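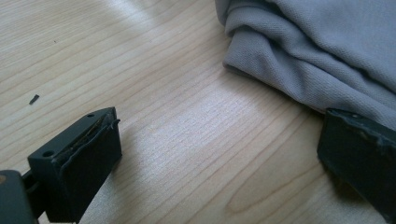
*Gray knit fabric on a wooden tabletop, seen from the gripper.*

**Wanted: people to fold laundry, slowly, with the wrong hands**

Graltetti is collecting demonstrations for a system that is supposed to learn how to handle clothes. It has read a great deal and folded very little. We need 16 participants to show it how, using a hand-held gripper with two fingers and no thumb to speak of.

A session lasts 2 hours. You pick up a garment, flatten it, fold it, put it down, mess it up again and repeat. If you have children you'll know the rhythm. Fumbles stay in the recording, so please don't stop and apologize to the shirt.

You should:

- be 18 or older
- be able to stand at a table and squeeze a handle for a good while (there are breaks)
- have no strong convictions about the right way to fold a sweatshirt, or be willing to leave them in the hall

Robotics experience is welcome but won't get you a better chair. Left-handers, please apply. So far we've taught the thing that the world is right-handed, and Rosângela Rezende, who trains the model, would like a word with whoever let that happen.

Pay is $30 per session, plus coffee of variable quality. You may sign up for more than one. The record is held by Kamlesh Chaturvedi, with 197 folds in a single afternoon and a sore wrist to match.

We record the table, your gripper movements and no sound, so mutter freely.

To apply, write to Fouzia Minhas at the Graltetti front desk by 18 January 2018. Tell her which hand you use and which mornings you're free. No résumé, please.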